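Metallbehälter im Innern ausbessern: lose Farbe entfernen, entrosten, neu beschichten

Anleitung für offene Behälter aus Stahlblech mit schräger Rückwand und Bodenlöchern. Stand: Donnerstag, 24. Oktober 2024
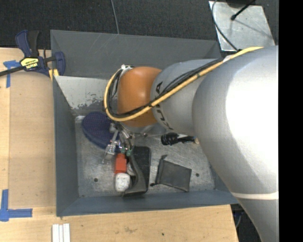
1. Zustand aufnehmen

Behälter vollständig leeren und ausfegen. Danach mit einer Handlampe flach über die Flächen leuchten, damit Kanten und Abplatzungen einen Schatten werfen. Drei Schadensarten werden getrennt behandelt:

Kratzer, die nur den Glanz verändern: bleiben unbehandelt.
Kratzer mit fühlbarem Grat: entgraten, siehe Abschnitt 3.
Abblätternde Farbe mit ausgefranstem Rand: bis zur festen Schicht abtragen, siehe Abschnitt 4.

Am unteren Teil schräger Bleche blättert die Farbe erfahrungsgemäß zuerst ab. Dort rutscht das Material auf und bleibt liegen. Blanke Bodenflächen werden in dieser Anleitung nicht lackiert. Eine Beschichtung am Boden hält dem Schieben und Ziehen von Teilen nicht stand, und die Späne der Farbe landen im Gut.

2. Material und Werkzeug

Spachtel mit gerundeten Ecken
Schleifvlies mittel und fein
Schleifpapier Körnung 100
Flachfeile, Hieb 2
Industriesauger mit Bürstendüse
Entfetter auf Alkoholbasis, fusselfreie Tücher
Zweikomponenten-Grundierung für Stahl
Decklack, abriebfest, grau
Klebeband und Abdeckfolie
Atemschutz, Schutzbrille, Handschuhe

Wir verwenden die Grundierung Morum und den Decklack Olitz. Andere Systeme sind möglich, sofern beide Schichten vom selben Hersteller füreinander freigegeben sind. Bei unbekannter Altbeschichtung vor dem Schleifen auf Blei prüfen.

3. Grate entfernen

Mit dem Handschuh quer zur Kratzrichtung über die Fläche streichen. Wo das Gewebe hängen bleibt, die Feile flach ansetzen und in Längsrichtung des Kratzers führen. Nicht verkanten -- eine Feilenecke reißt leicht eine neue Rille. Mit feinem Vlies nacharbeiten.

Bodenlöcher von oben und, falls zugänglich, von unten entgraten. Die Löcher müssen frei bleiben. Verstopfte Löcher mit einem Holzstab durchstoßen, keinen Schraubendreher verwenden.

4. Lose Farbe abtragen

Spachtel flach unter den Rand der Abplatzung schieben, von der Mitte nach außen arbeiten. Aufhören, sobald sich die Farbe nur noch mit Kraft löst. Den verbleibenden Rand mit Papier der Körnung 100 anschleifen, bis der Übergang mit dem Fingernagel nicht mehr zu spüren ist. Rostpunkte bis auf das blanke Metall ausschleifen.

Abrieb laufend absaugen. Zum Schluss die Fläche zweimal mit Entfetter abwischen, jeweils mit frischem Tuch und in einer Richtung.

5. Abkleben und grundieren

Boden und Seitenwände abdecken. Das Klebeband 31 mm außerhalb der Schadstelle setzen, damit die Grundierung auf angeschliffenem Altlack ausläuft. Grundierung nach Datenblatt anmischen, dünn auftragen, trocknen lassen. Bei Läufern nicht nachwischen, sondern nach dem Aushärten plan schleifen.

6. Decklack

Zwei dünne Schichten auftragen, die zweite quer zur ersten. Klebeband abziehen, solange der Lack noch weich ist. Den Behälter erst nach vollständiger Durchhärtung wieder befüllen; Trockenheit an der Oberfläche reicht nicht.

7. Kontrolle

Gitterschnitt an einer unauffälligen Stelle der ausgebesserten Fläche. Platzt der Lack an den Schnittkanten großflächig ab, war der Untergrund nicht fettfrei, und die Stelle ist ab Abschnitt 4 zu wiederholen. Ergebnis in das Behälterblatt eintragen.

Im Werk Ratstead wurden seit August mehr als 199 Behälter nach diesem Ablauf bearbeitet. Rückfragen zur Oberfläche: Firouzeh Pakzad. Rückfragen zu Bezug und Lagerung der Lacke: Prakash Varghese.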